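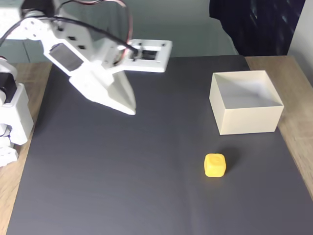
*Figure 4. Arm over the mat, gripper open, with the box and test cube set out.*

## 4. Gripper check and cable routing

Do this section after the base is fixed to the table and every servo has its ID (section 3). Repeat it whenever a servo or a gripper part is replaced.

**CAUTION:** Turn off the power supply before you touch a connector. The arm drops when power is removed, so hold the upper segment with one hand.

### 4.1 Fit the gripper

1. Set the gripper servo to its middle position and turn the power off.
2. Attach the flat plate with the four corner screws. Tighten them in a cross pattern, by hand only. A power driver will strip the plastic.
3. Push the pointed finger onto the servo horn so that it sits open, at an angle to the plate.
4. Close the finger by hand. It should meet the plate without rubbing along the side. If it rubs, take it off and move it one tooth on the horn.

### 4.2 Route the cables

1. Plug the gripper lead in behind the plate.
2. Leave a loose loop over each joint. The loop must be long enough for the joint to reach both end stops without pulling.
3. Turn each joint slowly by hand through its full range and watch the connectors. If a lead goes tight, let out more slack and try again.
4. Tie the leads to the segments, never across a joint.

Note: The Cornero lead set includes a 200 mm and a 465 mm extension. Use the longer one for the gripper.

### 4.3 Lay out the work area

1. Put the mat on the table in front of the base. A fold line is fine as long as the mat lies flat - press down any raised part before you go on.
2. Stand the box on the mat at the side, open end up.
3. Place the cube on open mat, clear of both the box and the gripper.

### 4.4 Run the pick test

1. Turn on the power and load the test program `pick_check`.
2. Enter 600 as the open position and 522 as the closed position for the gripper servo.
3. Run one cycle at low speed with your hand on the power switch.
4. Check that the cube is released inside the box.

If the finger pushes the cube away before gripping it, repeat 4.1 from step 3. If the servo hums while closed, raise the closed value a little at a time until it stops.

Spare fingers and plates are ordered from Hultetti.

*Section revised May 24, 2022, S. Khurana*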